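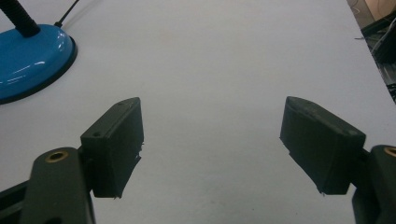 Figure 14.1 White tabletop with a matte surface. Faint smudges show on light finishes.

Chapter 14
Work Surfaces

Key terms: finish, gloss, matte, residue, film, dwell time, edge band, substrate

In this chapter you will learn to
tell a matte finish from a gloss finish
recognize the difference between a mark on a surface and damage to it
choose a cleaning method that suits the finish
measure a work surface for height and reach

Most of the work in a kitchen, a classroom, or a repair shop is done on a flat surface between waist and elbow height. People set things down on it, cut on it, write on it, lean on it, and wipe it. A tabletop may be handled more in one morning than a wall is in a year, yet in many buildings it is the last item to appear on the maintenance schedule.

Chapter 13 dealt with floors. Many of the same ideas apply here. Dirt that is left in place becomes harder to remove, and a cleaner that is too strong will harm the finish before it harms the stain. The main difference is distance. A floor is seen from several feet away, while a tabletop is seen from close up, often under a lamp, and small marks that would pass on a floor are easy to notice.

Look again at Figure 14.1. The top is plain white with a slight gray tinge, and the shading across it is soft. A gloss finish would reflect a lamp or a window as a bright patch with a sharp outline. A matte finish scatters the light, so glare is low and the eyes tire less during close work. The drawback is that a matte finish has a fine texture, and skin oil and pencil dust can settle into it. Rubbing hard with a dry cloth tends to spread this residue into a thin film.

White tops are common in shared rooms. Small parts are easy to find on them, and spills can be seen at once. The Tondville school district changed to white tops in its craft rooms and kept a record of cleaning for one school year. We will return to the Tondville record in Section 14.3, where you will use it to plan a weekly schedule.

Mark or damage?

A mark lies on top of the finish. Damage goes into it. Before you reach for any cleaner, do the following.

Wipe a small area with a damp cloth and let it dry.
Look across the surface from a low angle with the light in front of you.
Run a fingertip over the spot. A mark usually feels level with the rest of the top. A scratch can be felt as a line, and a burn may feel rough or sunken.

If the spot is lighter after wiping, it is a mark, and you should continue with the mildest method in Table 14.2. If there is no change, write down its position and size and go on to Section 14.4, Repair and Replacement.

Height

A standing work surface in the Zedberg workshop plans used throughout this book is 914 millimeters high. This suits many adults but not all. Section 14.5 explains how to measure elbow height and adjust a table to the person using it. A blank measuring sheet is on page 315.

Before you read on

Choose a table you use often. Note its color, its finish, and any marks you can find. Keep your notes. You will need them for Activity 14A.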